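Home | Rooms | Gallery | Toy Library | Visit | Contact

Search this site... Go

Mundeck Play Room: Gallery

The play room at Mundeck opened in August in the old reading room on the ground floor. Emrys Kemeys runs it with Gwenllian Nicholas, who looks after the toy library next door. Most of what we have was donated. A few things were bought new from Saveo when the first shelves went up.

The loose parts trays are the most used thing in the room. Children can mix whatever they like, so play food ends up with building blocks and lengths of rope. We put brown paper down first and change it when it tears.

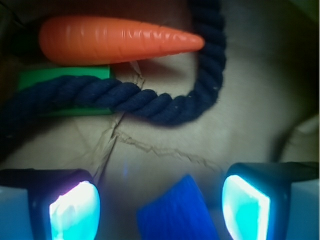 Trays go back on the low shelf at the end of each session. Play food has its own bin, and so do the blocks. Rope is coiled and hung on the hooks by the door, and an adult needs to be close by whenever it is out.

Orange plastic carrot, with ridges molded into it. Play food can be borrowed for 2 weeks at a time.

Navy blue twisted rope. It picks up lint, so please shake it out before you hang it up.

Green block, flat and rectangular. If you find blocks in your bag at home, drop them in the return box at the front desk.

The toy library list now has more than 1698 items on it. Gwenllian is still adding the boxes that came from the Trarkala nursery when it closed. Ask her if you are looking for something that is not on the shelf yet.

Page updated 7/11/23

Get our newsletter. Enter your email address. Sign up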